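Barnidden workshop, notebook
23 December 2022

Last working day before the break, and I spent most of it on the big bench, which I have been promising to do since August. The old covering had got to the point where you couldn't put down anything clean without it picking up a smear of glue, so I peeled it all off, scraped the worst of the lumps, and gave the top a good wipe. Then fresh brown paper from the roll that came over from Trumau. It is nice paper, heavy and matte, and it takes pencil well. I cut the piece a little over 233 cm and trimmed it by eye, so please don't go looking for a square corner.

The sorting grid is back too, in the dark blue masking tape. I did it freehand this time. I know, I know — the straightedge was hanging right there on its hook, but it was late in the morning and I wanted to see the thing laid out before lunch. A few of the strips wander, and the left-hand column has a jog in it where two pieces don't meet up.
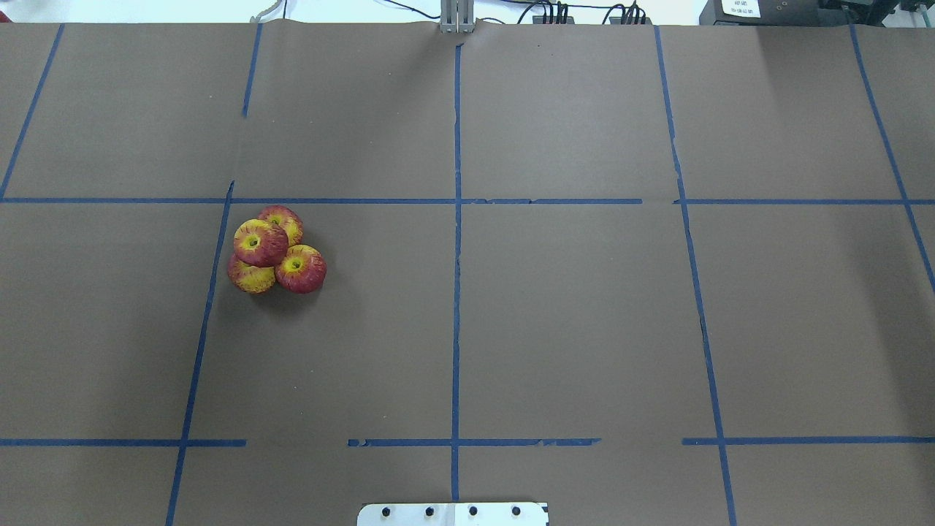
I'm in two minds about whether to redo any of it. For sorting the Kundano parts it hardly matters if a cell is a bit wider at one end, as long as everybody can tell which pile is which. The gaps in the lines bother me more, and so do the ends that have lifted, because a sleeve will catch on those sooner or later. I may go over them with a fingernail and some patience in the new year. If you get in before me, feel free, only don't pull the long strips up to straighten them. I tried a test bit on an offcut of the paper and it took the top layer off with it.

The paper still has some creases up at the top edge. I leaned on it for a good while with both forearms and it made no difference, so I'll leave it alone over the holiday and see if it settles.

Other things, while I have the pen out. The Kundano parts are still in their box under the bench, 274 on the packing slip, not yet checked. The Bang order needs to go out first. We are down to 4 rolls of the blue tape, so I've put it on the list. Heating is set to 12 until we're back.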